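4.2 What counts as a clear desk

The clear-desk rule is usually defended on grounds of focus, and we are not convinced the defense has been tested. Most of the sources we read treat "clear" as obvious. Furtado's coding sheet, which we adopted for want of a better one, at least asks where on the top the leftover items are and whether they could be reached from the seat. Under that sheet the long white desk at Nullstead scores well. Nearly all of its surface is bare, and what remains is at one end (Figure 7). 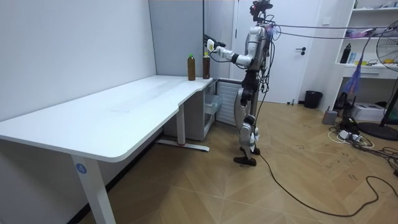
Figure 7. Long white desk, number 4. Two brown plastic bottles stand at the far end of the top; a white drawer unit is underneath.

A score of this kind should be read with care. Drinks are the items that desk rules most often exempt, and the Arkitz guidelines exempt them without saying why. A bottle takes up little room, but it can tip, leak or leave a mark, and a reader who believes that a desk is tidy when paper and tools are gone will tend to look past it. Two of our raters did so. They entered "nothing on top" for desks where a drink was standing in plain view, and changed the entry only when asked to go over the sheet again.
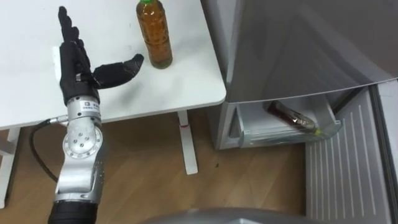 We also doubt that a plain white top is a neutral choice. Smudges that would be lost on a darker surface can be seen on it, and raters may be scoring cleanliness when they were asked to score clutter. The Bragança survey mixes the two in a single item, so its results can't settle the matter. We kept them apart, at the cost of a longer form.

Small items held over the desk raised a further problem. The sheet has no code for them, and Brillden's revision of June did not add one. We scored only what rested on the top (Figure 9).

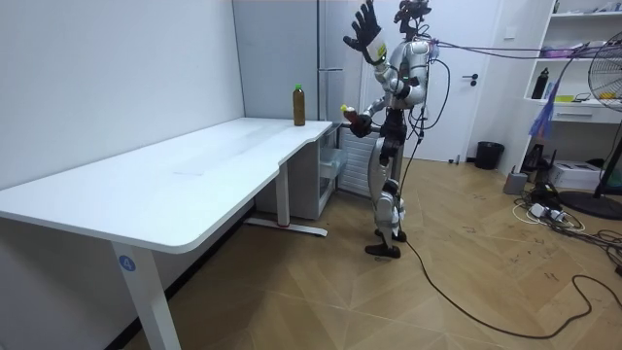 Figure 9. The same desk. One bottle with a green cap rests near the far right corner; the small yellow and red object is held just above the edge and was not scored.

Whether this is the right place to draw the line is open to question. A rater working a moment earlier or later might well get a different score for the same desk, and none of the schemes we reviewed says how long an item must stay put before it counts.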